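September 23, 2020
Parvathi Ramasamy

3. Gathering the demonstrations

3.1 Task and workspace

The learning system described in Section 2 takes its training examples from demonstrations on a two-armed robot. Each demonstration belongs to a sorting task: food items are placed on a mat in front of the robot, and each has to be moved to one of three coloured plates standing behind the mat. The instruction given with the demonstration names the item and the colour of the plate. We refer to the resulting collection as Tratance.

The operator controls both arms at once. Joint positions, gripper opening and the view from the head camera are stored together, so that each command can be matched to the view at the same time step. Items are set down by hand before a demonstration begins. Their order from left to right is drawn from a list prepared beforehand, while their exact angle is left to the person setting the table. We did not fix the angle because earlier trials at Stidcombe, in which it was fixed, gave a policy that failed when an item was turned by a small amount.

Figure 1 shows the head camera view with the banana, avocado and watermelon slice over the mat and the plates still empty. The right gripper is positioned around the slice and partly covers it. Such overlap is common in the collection, and we kept these views in the training set.

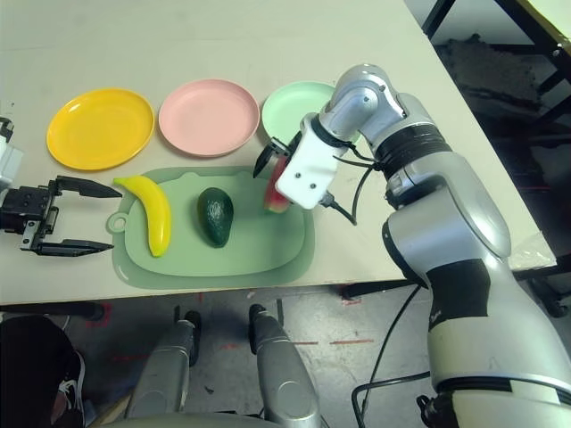
Figure 1. Head camera view of the sorting task. Plates from left to right: yellow, pink, mint green.

3.2 Selection and labelling

We recorded some 800 demonstrations in July, of which 500 were kept for training. A demonstration was rejected if an item left the table, if the operator changed the target plate part of the way through, or if the camera stream dropped out. Slow or hesitant grasps were not grounds for rejection.

Start and end points for each grasp were marked by two annotators using the Starkach tool. Where their marks differed by more than three time steps, the demonstration was viewed again and a single mark agreed. The effect of this step on the trained policy is reported in Section 5.

Last updated: revised text of Section 3.2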